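Ticket 423
Subject: Toy kitchen table, checkout does not match the card
Opened by: Chepkoech Ogola
Room: Claltmont playroom, white table
Priority: Low (changed from Urgent, which was my doing)
Status: Open

Problem as reported

The inventory card for the toy kitchen and the toy kitchen have stopped agreeing with each other. The card lists the ketchup under "pantry." The ketchup does not care for the pantry and would like to live on the plate. The strawberry is listed as one item and the bin label says "strawberries," so whoever does checkout is wrong either way and gets to pick how.

Also, the banana. The card says "banana, whole." More on the banana below.

What I tried

9:30 a.m. Reprinted the card from the shared folder. Same card. It still has the Murkness logo on it and still lists a gravy boat, which went to the Jonville room in March and has not written.

9:50. Looked under the plate for the missing pantry label. Found tape.

10:15. Asked Kanini Gachanja whether the colander belongs with cookware or with sink toys. She said cookware. Asked Mercy Langat. She said sink toys. I have put down "colander."

10:40. Checked bin 13, which is supposed to be fruit. Bin 13 contained a spatula and a sock.

11:05. Tried the reset from the binder: everything goes back in its bin, then comes out again in card order. Got as far as line two of the card, "ketchup, upright." There is no picture on the card showing what upright is supposed to look like next to a plate, and I would like one.

Table as it stands, ketchup on plate throughout:
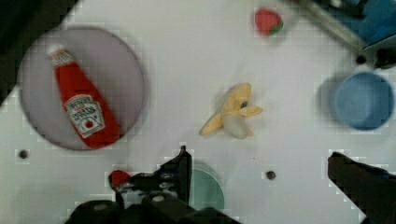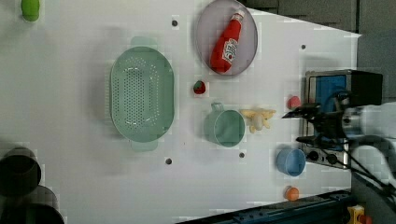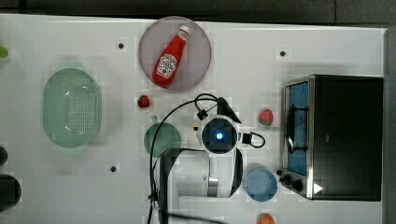 Reply from Awuor Makokha: the card you have is the old one. Nassar sent a revised sheet when we combined the two kitchen sets, and it has 27 lines instead of 30. Ketchup moved to "table items." Strawberries are plural now. Please throw out anything with Murkness on it, including the binder page with the reset, which was written for shelves we no longer own.

Chepkoech Ogola, 1:20 p.m.
Thank you. Found the new sheet behind the old sheet, in the same sleeve, facing the wall. Ketchup and strawberries resolved. Two things left over.

1. The new sheet says "cup, blue" and "cup, blue (other)." I have one I am happy to call the blue cup. I can't speak for the other.

2. Banana. The new sheet still says whole. The peel on ours opens, and it has been a peeled banana at every checkout I have done. Do I close it up before I tick the box, or tick the box and live with it?

Awuor Makokha, 1:45 p.m.
Close it up if it closes. If it won't stay closed, cross out "whole" and initial it. The other blue cup might be in Jonville with the gravy boat. I'll ask.

Chepkoech Ogola, 2:10 p.m.
Crossed out and initialed. Old cards recycled. The sock is on the hook by the door if it's yours.

Leaving this open for the cup. Please don't merge it with the puzzle ticket again, they are different tables.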